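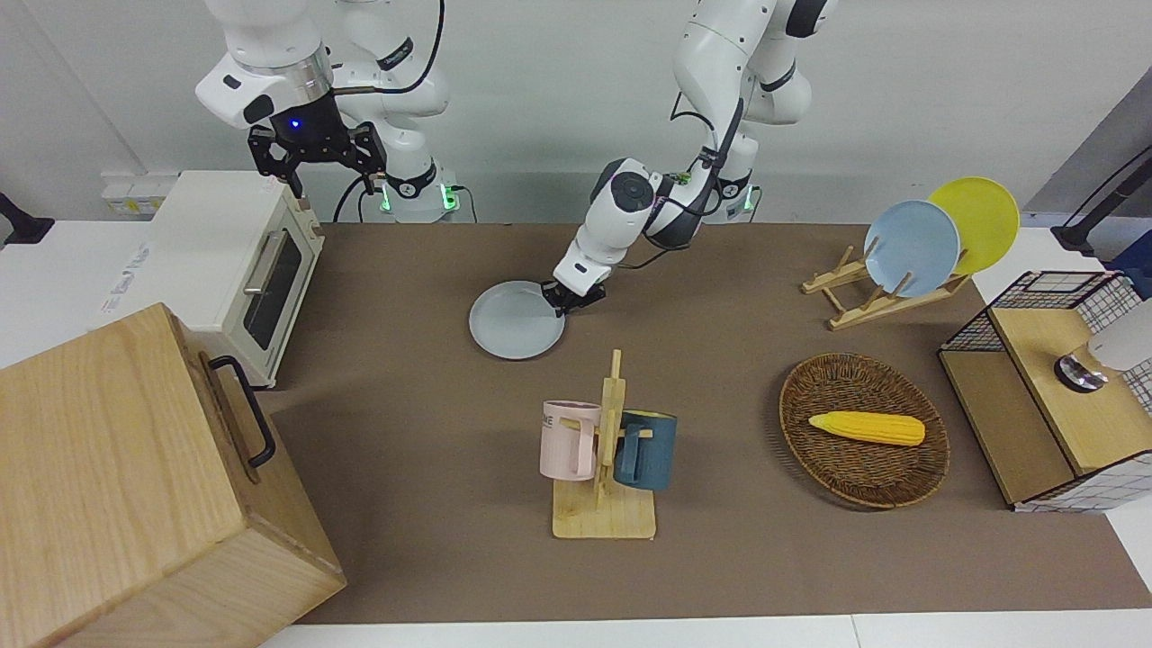
Friday, evening. I finished the budget for the second table, and I am tired of numbers. Stallent wants 723 for each pair of gripper fingers, and we need 8 pairs before October. Breltach is cheaper by nearly 300, but their delivery is slow – I asked them twice for a date and received only a brochure.

I also put two spare cables on the list. I forgot them last year and I was ashamed. Tomorrow I will read the service contract again, the part about wrist joints.

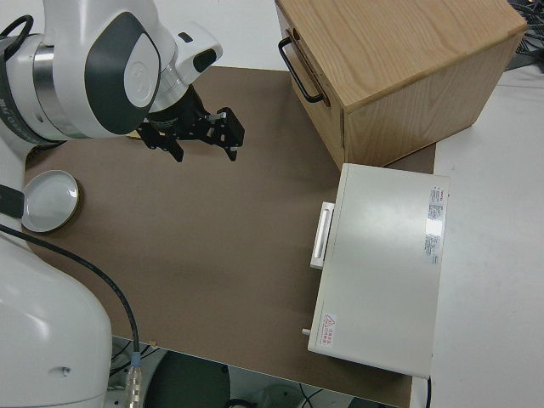

The arm and the cabinet, at the brown board.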